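About Pumico

Our story
How we work
Schools
Team
Contact

Pumico makes a reading practice tool for students in grades 3 to 8. Teachers use it to see which parts of a text a student understood, which parts the student skipped, and what to give this student to read next. We are a small company and we sell only to schools and school districts, not to parents directly.

Our story

Pumico was started by Jin-sol Ma, who taught English as a second language in a middle school before she learned programming. In her classroom there were students reading at the level of second grade and students reading at the level of ninth grade, and all of them received the same chapter on the same morning. She began to prepare three versions of each text by hand. It took most of her Sunday evenings, and the versions were not always good. Sometimes the easy one lost the point of the story.

The first program she wrote was only for sorting. It took the texts she already had and told her which words her students had met before in class and which were new. Two other teachers in the building asked for it, then the reading specialist, and in the next school year it was used in every English class of the Brimwood school, where she was working at that time. Brimwood is still our customer and still sends us the longest lists of corrections.

What the product does

A student opens a text and reads it at his or her own speed. After each section there is a short task, usually to retell something in own words or to find the sentence that supports an answer. The teacher receives a page with the results before the next lesson. We keep this page short on purpose. In our first version it had 20 different charts, and when we visited classrooms we saw that teachers looked at two of them.

The library now has nearly 150 texts, and each one exists in three levels. All of them are written or adapted by people who have worked in a classroom.
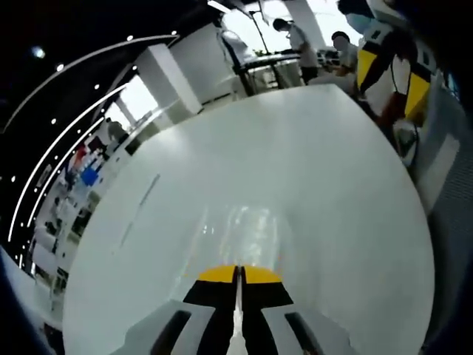 We do not rank students against each other, and there is no public table of points. Some schools asked us for this function and we understand the reason, but in our experience the slow readers stop to open the program after a few weeks when such a table is there. Teachers can still set a goal for one student and discuss it with that student alone.

Languages

Many of our users speak another language at home. Instructions and help notes can be shown in Spanish, Korean, Polish and Vietnamese. The reading text itself stays in English. The Polish notes were prepared together with Piątek, a small translation office which also checks our letters for families. We plan to add Arabic after the summer, when the right-to-left layout is ready.

Student data

We collect the name, the grade and the work done in the program. We do not collect home addresses or photos, and we do not show advertising. When a school ends its contract, the records are given back to the school in a file and then deleted from our side. Schools that use Muveck for their class lists can connect it with Pumico, so the teacher does not need to type the names again in August.

Working with us

A new school usually begins with one grade for one semester. We give a training of two hours for the teachers, online or in the building, and after that every school has one contact person in our team who answers by email or phone. Please write to us before the end of April if you want to start in the fall, as the training calendar fills up early.

We are also looking for teachers who would like to write texts for us part time. Science and history topics for grades 6 to 8 are needed most. Send a sample of one page and tell us which grades you have taught.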